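Visit to the Lesero demonstration center, Narnham

We went to Narnham in March to look at robot arms for the packing room. Five of us share the equipment decision, but only two made the trip: me and Siamak Bagheri, who runs the packing room and will have to live with whatever we buy. These notes are for the others and for anyone at another small shop in the same spot.

Our starting point was simple. We have money set aside for one arm this year and possibly a second one the year after. We ship small boxed parts, mostly mixed orders, and the job we want covered is moving items from a tray into a carton. We had quotes from two suppliers, Lesero and Trasow, and they were hard to compare. Lesero priced the arm, the gripper and the software as separate lines. Trasow gave one figure for everything and would not break it down by email.

Getting there

Narnham is 90 minutes by car from us. The Lesero building is on the north side of town behind the bus depot, and the sign is small. Parking is free. We were told to come at 10 and were let in at 10, which I mention only because the last supplier we visited kept us in a lobby until lunch.

Banafsheh Daneshvar met us and stayed with us all morning. She does the costings for new customers, so she could answer money questions directly. Sun-ja Ryu, one of the application engineers, joined for the software part.

The floor

The demonstration floor is one large room with 7 work cells. Most were set up for jobs bigger than ours, such as loading pallets and tending a press. We spent our time at the two small ones at the far end. Siamak had brought a bag of our own cartons and parts, and I would tell anyone to do the same. Our smallest carton has a flap that springs back up, and we got a useful half hour out of that flap alone. Lesero would want a holding fixture for it. The fixture was not in our quote.

Noise was lower than I expected. We could talk next to a running cell without raising our voices. Floor space was the bad surprise. The arm has a small foot, but once you add the controller cabinet, the tray stand and room for a person to get around the back, it takes up most of the bay where we now keep the tape machine. The tape machine would have to move, and so would its power outlet. Siamak measured everything twice and wrote it on his hand.

The simulation room

After the floor we went upstairs, where the engineers try out a layout on screen before any hardware is ordered. I had assumed this was mainly for sales. Ryu uses it to check reach and clearance, and to test how an arm deals with items of very different sizes sharing one surface. That is our problem exactly, with big cartons next to small loose parts.
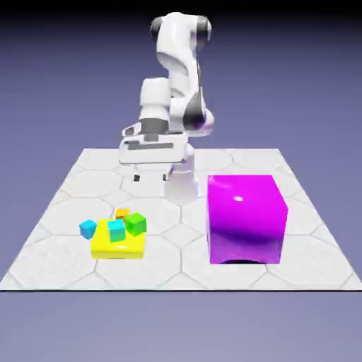 Simulated arm with one large block and a group of small ones, gripper open.

We asked what a study like this costs. Lesero includes one layout study with an order. If you want it before ordering, you pay for it and the amount comes off the price later. Further layouts are billed by the day. Ryu said most customers who go over budget do so here, by changing the product list halfway through. She asked us to send a full list of item sizes and weights, including things we only ship now and then.

I asked how far the results could be trusted. Her answer was that reach and clearance carry over well, and gripping carries over less well. Soft bags and shiny wrap still need a trial with the real items. We have plenty of both, so we should plan for a trial.

Gripper width matters too. A two-finger gripper has a limit to how far it opens, and our large cartons are past it. The choices are a second tool with a changer, a suction tool for everything, or leaving the large cartons to people. Siamak prefers the last one. The large cartons are a small share of the orders and nobody minds packing them.

Money

Daneshvar went through the quote with us line by line. What we learned:

The arm itself is less than half of the total.
Guarding is quoted separately and depends on a site visit.
Training for two people is included. A third person costs extra.
The service plan is optional in the first year, and the price goes up if you join later.
Delivery is now 100 days from a signed order, and the gripper can take longer than the arm.

She also told us to keep money back for spare fingers and cables, and for the hours our own staff will spend on the project. We had put nothing in the budget for staff hours. Siamak thinks he would lose a day a week for the first couple of months.

We talked about leasing. The monthly figure looked comfortable, but the lease covers only the arm and controller, so the fixture, guarding and stand would still have to be paid for up front. For a first arm I don't think it helps us much.

We also asked about used equipment. Lesero does not sell it, but Daneshvar gave us the name of Azimi, a dealer that does. Salvador Azevedo has agreed to call them and ask about warranty and software licenses — the license may not transfer with the arm, and that could wipe out the saving.

Where this leaves us

No order yet. Before the next budget meeting we need the item list finished, a price for moving the tape machine's outlet, and a quote from Trasow with the lines split out in the same way as Lesero's. Banafsheh Taheri is handling Trasow. If they still won't split it, I suggest we ask to visit them too, with the same bag of cartons.

Siamak is holding on to the bag. Please send him any odd sizes you want added.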